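Why is white, white?

I used to think white was the boring crayon. It sat in the box with its paper still on while the red one got worn down to a stub. Then I found out what white is doing all day long, and now it might be my favourite colour!

Let's start with light. Sunlight looks plain, but it's a mix of every colour in the rainbow, all travelling together. When it lands on something, that thing soaks up some of the colours and bounces the rest back. A ripe tomato soaks up most of them and sends back the red. A leaf sends back a lot of green. And a white thing? It hardly keeps any. Nearly all the colours bounce off it, they hit your eye together, and your brain says "white".

Black is the greedy one. It soaks up nearly everything, and all that soaked-up light turns into warmth. (Try walking barefoot on a black driveway at lunchtime in summer. Ouch.)

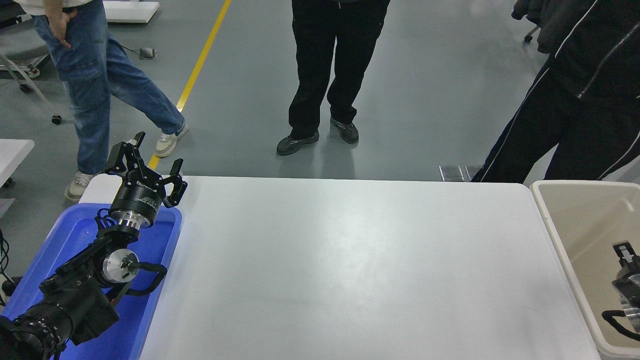 White, blue and black: which one bounces back the most light?

So what about shiny things? A mirror bounces lots of light too, but it's not white. The trick is in how the light bounces. A mirror is so smooth that the light comes off in neat order, like a ball off a wall, and you get a picture of your own face. White paper is bumpy if you look at it very, very close up. The light goes off in all directions and gets jumbled, so no face. Some white things are a bit of both, and then you get a soft, blurry glow where the lamp is shining.

Snow is my favourite bit. One ice crystal is clear, like glass! But pile up 3,000 of them and the light bounces from one to the next until it comes out all mixed up again. White! Sugar does it, and so do clouds, and so does the froth on a milkshake.

Want to try it? Wait for a sunny Saturday. Put a sheet of white paper and a sheet of black paper side by side on the grass, with an ice cube on each. Leave them for 16 minutes. Which puddle is bigger?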